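Fidelina Yupanqui has been selling kitchen counters for long enough to have a speech ready, and I let her give it. Natural stone, she told me, "pays you back the day you sell the house." I asked who had worked that out. She laughed and said everyone in the trade knows it.

Her shop, Stokau, charges 64 dollars a year for a sealing plan. Does stone need sealing every year? "Some does. Some of it you could leave alone a long time." So why sell the same plan to everybody? She thought about that. "People like a plan."

I had brought a flyer from Ollia, a rival, which promises a surface that will "never stain." Yupanqui was happy to take that one apart. "Leave red wine on it overnight and call me." Her own flyer says "worry-free." I read it to her. She said that was different, and I still don't see how.

On price she was more open. A repair to a chipped edge runs around 400 dollars, and she admits plenty of owners would never notice the chip if they hadn't gone looking.

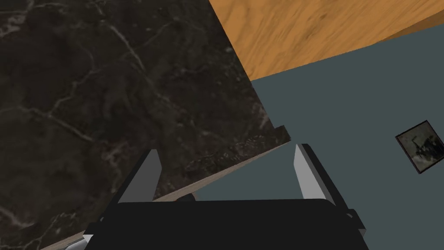

*Vol. 3, No. 2*

Dark stone with pale veins is what customers ask her for most. "It hides crumbs," she said. It shows dust, I said, and water spots. "Well, yes. You wipe it."

Her own kitchen at home has laminate. She plans to replace it in August.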